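About Billside

Billside tidies bedrooms. Rhydian Landeg started it after paying another firm 804 dollars for labeled baskets and a talk about joy - the wrappers were still there in April.

We doubt most tidying advice, ours included. We sell no baskets. A visit takes 2 hours, and we start with whatever has piled up on the bed.

Wrappers and small stuff on the blue cloth, then bundled cloth: 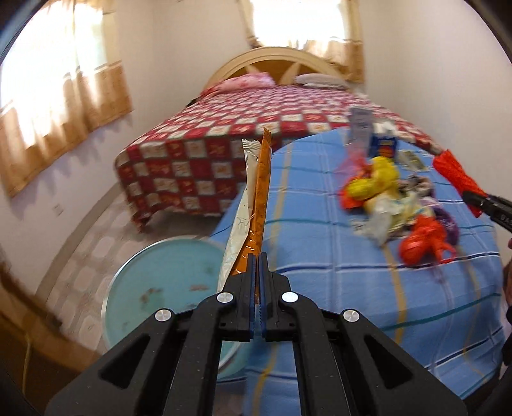
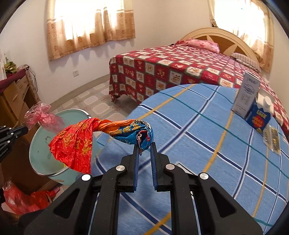

If a room needs more than 6 visits, we'd question whether we're any use to you.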